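Washing eggs before storing them, does anyone still do it?

fennelgate
Joined: July
My sister-in-law swears by rinsing every egg the minute it comes home, then packing them in the fridge. She read it on the Kaltano blog. I've kept hens for 12 years and never washed one unless it was filthy. Who's right?

mudroom_mel
Neither of you, probably. Depends on whether they've already been washed. Store eggs in the US have been, so doing it again is a waste of water. For backyard eggs I brush off the dirt dry and leave the rest alone.

pottershed9
Kaltano also told people to freeze milk in paper bags. I wouldn't take storage tips from them.

Kanini Makori
I wash mine and I've had no trouble. Warm water, quick dry, straight into the fridge. All this talk about the bloom gets repeated a lot, and half the people repeating it have never kept a hen. 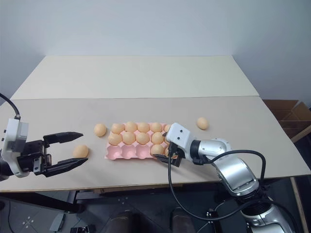

Eggs in the pink tray, near board of the table

fennelgate
"No trouble" doesn't tell me much. I've had no trouble either and I do the opposite.

Kanini Makori
Fair enough. But you asked who still does it, and I do.

mudroom_mel
What I don't buy is the wash powder. Hanance wants 19 dollars for a tub, and the label never says what it does that warm water doesn't. I emailed them and got a coupon back.

drybrook
Used the Hanance stuff for a season. Smelled like a swimming pool. Eggs were eggs.

pottershed9
There's a poll on the Trimano board with 1,166 votes and "never wash" won easily. Not that a poll proves anything. Everyone there already agreed with each other.

fennelgate
Did it ask if they refrigerate? That seems like the bigger question to me.

pottershed9
Nope. One question, two buttons.

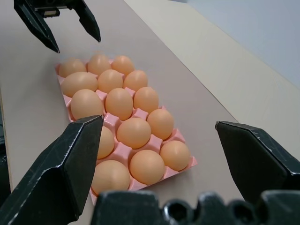
Full tray, fifteen brown ones

drybrook
I'd still like to see somebody do two batches side by side, same hens, same fridge, before I change my habits. Float test on both after 9 weeks.

mudroom_mel
The float test tells you age. It won't tell you if one is safe to eat.

drybrook
Then crack them and smell them. I'm not running a lab.

Kanini Makori
I'll set aside a few of each. Don't expect a spreadsheet.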